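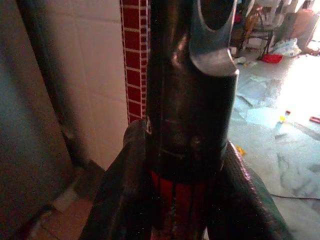 Dark grey cylinder, red toward the lower end.

1/ I moved to Vasby in June, and I want to write down what I learned about bicycle lights for the winter. English is my third language, so please be patient with me.

2/ In my old town the streets were lit all night. Between Vasby and Atness there are 19 kilometers of road, and after the last gas station there is no lamp until the bridge. I ride it both ways when the weather allows.

3/ My first mistake was to buy by the number on the box. I bought a front light of 1000 lumens and was very proud. Then a driver stopped next to me at the crossing and told me, politely, that he could not see anything but me.

4/ So please check the shape of the beam before the power. A good road beam has a flat upper edge, like the low beam of a car. The light goes on the asphalt and stays out of people's eyes.

5/ On a dark road I now use 80 lux with such a beam and I see potholes in good time. Lux and lumens are different measures. Lumens is all the light that comes out, lux is how much arrives at a certain place. I mixed them up for a whole year.

6/ Angle: stand the bike facing a wall, a few steps away. The bright part on the wall should be a little lower than the light itself. Tighten the clamp, ride over one curb, check again. Mine had moved.

7/ Rear light. I prefer steady to flashing. When it flashes, a driver behind has difficulty to judge the distance, at least this is what I notice when I am the driver. On the Skonunar hill I saw a flashing one for a long time and could not say if it was near or far.

8/ Many people have the rear light on the seat post and then a long jacket hangs over it. I did this too. Now it is on the rack, low and in the middle, and I look back at it each time before I leave.

9/ Cold and batteries. My light promises five hours on the middle setting. At minus eight I got a little more than three. I carry the spare in an inside pocket, close to the body, and I put it in only when I need it.

10/ Do not charge a battery that comes straight from the frost. I leave mine on the kitchen shelf for an hour first, then I plug it in.

11/ The shop Pritchard, behind the station, repairs lights too - I did not know this and threw away 2 with broken switches. They asked very little for changing the third one. Bring it in clean, they like that.

12/ Reflectors are cheap and need no charging. The ones on the pedals are the best in my opinion, because they move up and down and everybody understands at once that it is a bicycle.

13/ Somebody asked about dynamo lights. I have tried one only on a borrowed bike. It was pleasant, a bit dim when I walked the bike uphill. If you use one every day, please write how it does in wet snow.

14/ Posted 2018-11-19, first ice on the Atness bridge this morning. Go slowly on the metal joints, and no braking there.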